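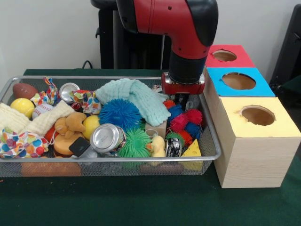

Flarncombe Reuse Depot
Operations Meeting: Minutes

Month: February
Time: 2:00 p.m.
Location: Upstairs room, Flarncombe depot

Present: Ye-ji Jeon (chair), Yu-na Ma (intake and sorting), Hwa-young Hyun (building), Pouran Amini (records, minutes), Ilgın Saraç (outlets)
Apologies: None

1. Minutes of the previous meeting

Accepted with one correction. Under item 4, "Gatier outlet" should read "Maeng outlet." P. Amini to reissue.

2. Matters arising

2.1 Dock door. The lower seal has been replaced. H. Hyun reported that the door still stops short of the floor on the left side when closed from the wall switch, and closes fully when closed by chain. The installer considers the limit setting to be the cause. A return visit has been requested. Door to be closed by chain until then.

2.2 Lost key, side gate. Not found. Lock cylinder changed. Old keys to be handed to H. Hyun, including the one kept in the van.

2.3 Label stock. Delivered, wrong adhesive. See item 4.

3. Intake and sorting

3.1 Y. Ma reported on the change to sorting by material before sorting by outlet. The new order has been used for hard goods only. Textiles and books continue under the old order. Mixed boxes take longer at the first table and less time at the second. No conclusion yet on total handling time, as the time sheets for the first two weeks were filled in differently by the two shifts.

3.2 Agreed that the time sheet will record the time a box is opened and the time its last item leaves the second table. Breaks are to be entered on a separate line and not subtracted by the person filling in the sheet.

3.3 Small hard goods. The present category covers toys, kitchen tools, desk items and bathroom items below the size of the gauge board. I. Saraç stated that the outlets re-sort this category on arrival and that the depot sort is therefore being done twice. Y. Ma replied that the outlets asked for the category in its present form. Both points noted.

3.4 After discussion it was agreed to divide small hard goods into two codes: SH1, toys and games parts, and SH2, household. Items that could be either go to SH2. The test is to run at Maeng only. Gatier will continue to receive the combined code until the Maeng results have been reviewed.

3.5 Maximum load for SH1 and SH2 containers was set at 20 pounds gross. H. Hyun asked that this be checked on the floor scale and not the bench scale, which reads low at the upper end of its range. Agreed.

3.6 Battery-operated items. Batteries to be removed before coding. Items with a sealed battery compartment go to the separate bin by the dock office and are not to be placed in SH1 or SH2 under any circumstances. Y. Ma to revise the wall sheet.

Action: Y. Ma, time sheet and wall sheet.
Action: I. Saraç, notify Maeng of the two codes.

4. Labels

4.1 The labels received from Sunell have permanent adhesive. The order specified removable. P. Amini has the order copy and the packing slip, and the two agree with each other, so the error was made at picking. Sunell has offered exchange or credit.

4.2 I. Saraç preferred credit and a different supplier. Two earlier deliveries from Sunell were correct but late. P. Amini noted that the label layout is set up for the Sunell sheet size and that any other sheet would require a new layout and a printer test.

4.3 Exchange agreed by four to one (I. Saraç against). If the replacement has not arrived by the next meeting, the credit will be taken and the layout redone.

4.4 The permanent labels are not to be used on goods. One opened pack of 50 sheets may be kept for shelf marking.

Action: P. Amini, return and exchange.

5. Shelving and floor loading

5.1 H. Hyun presented the bay measurements. Bays along the north wall are bolted to the floor and to the wall. The two bays by the stairs are bolted to the floor only. The manufacturer's sheet permits this up to the fourth shelf. Both bays are in use to the fifth.

5.2 Agreed to clear the fifth shelf of both bays and leave it clear until wall brackets are fitted. The wall at that location is hollow block and needs a different anchor from the north wall. H. Hyun to obtain the correct type before any drilling.

5.3 Shelf limit confirmed at 200 pounds, evenly spread. The limit is currently marked on the uprights at knee height, where it is hidden by stock. To be marked at eye level, using labels under 4.4.

5.4 I. Saraç asked whether the mezzanine could take the overflow from the fifth shelves. H. Hyun advised that the mezzanine has no current load figure. The drawing held on file is for the earlier stair position. No storage on the mezzanine beyond what is there now.

Action: H. Hyun, anchors, brackets, marking. Inquire about a revised mezzanine drawing.

6. Outlets

6.1 Maeng. Sales of kitchenware up on the previous month, furniture down. The furniture figure includes a returned table and should be read with that in mind. The outlet has requested delivery before opening, at 8:30 a.m., because the rear lane is blocked by the bakery's van later in the morning. Y. Ma confirmed that the load can be staged the evening before if the list is received by 3:00 p.m. Agreed on that basis.

6.2 Gatier. The outlet holds unsold glassware in quantity and has asked for no more until further notice. Depot glassware to be held in the end bay, lower shelves only. I. Saraç to propose a price reduction for sets with missing pieces.

6.3 Returns. Both outlets are sending back unsold goods without the original code. These have to be treated as new intake and appear twice in the records. P. Amini has found 30 such entries and removed the duplicates by hand. Outlets to be told that returns without a code will be refused at the dock, starting next month. Y. Ma asked that the refusal not be left to the dock shift alone. Returns will be checked against the outlet's list by whoever signs for the van.

Action: I. Saraç, written notice to both outlets.

7. Records

7.1 P. Amini reported that the intake log and the outlet log use different units for textiles (weight and bags). Conversion has been done with a fixed bag weight, which does not hold for winter clothing. Proposal: weigh textiles on departure as well as on arrival. Deferred, pending a second floor scale.

7.2 Paper intake slips are kept for two years. The cabinet is full. Slips past the retention period to be shredded, after a check that none relate to the open query on the donated piano.

Action: P. Amini, slips.

8. Any other business

8.1 Heating in the sorting area. Thermostat moved away from the dock door. Readings to be taken at the first table for the rest of the month.

8.2 Hand truck with the worn left wheel is to be tagged and taken out of use. Y. Ma stated that the tag has been removed twice. H. Hyun will take the wheel off.

8.3 Parking. The space nearest the ramp is for unloading only.

9. Next meeting

Same room, 2:00 p.m., date to be circulated by Y. Jeon. Items carried forward: 2.1, 4.3, 5.4, 7.1.

Meeting closed at 3:40 p.m.

Minutes taken by P. Amini. Draft, subject to acceptance at the next meeting.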